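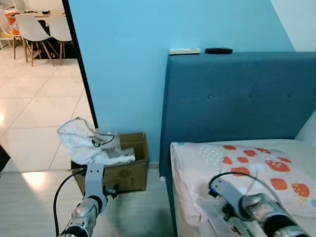 工单 971:卧室节点半夜掉线

又是我,Lilla Virág。上次那个工单系统自动给我关了,可问题还在啊,只好重新开一个,麻烦别再合并到旧单里啦!

情况是这样的:家里用的是 Mevirberg 路由器,主节点在客厅,卧室放了一个 Mosness 子节点。三月升级固件以后,每天凌晨三点多子节点就掉线,指示灯变橙,过 35 分钟自己又连回来。白天一点事没有,看视频、开会都顺得很,就半夜闹脾气(我睡觉开着助眠音乐,一断就醒,真的很烦)。

我试过的:
重启两个节点,没用。
恢复出厂重新配对,好了一晚,第二晚照旧。
把 5G 信道从自动改成固定,没用。
换了根网线直连主节点,还是掉!

日志里反复出现“错误 789,上级超时”,我已经导出来传到附件了。

补充一下:Inese Baranauskienė 昨天回复让我关掉“夜间自动优化”,我在 Lill 应用里翻了半天,最后在“高级”下面的“维护”里才找到,这也藏得太深了吧……关掉以后昨晚没断,日志也干净。

不过先别关单哈,我想再观察 3 晚。另外想问一句,这个选项关着会不会影响以后收固件更新?要是会,我就每个月手动点一次。

状态:等待用户确认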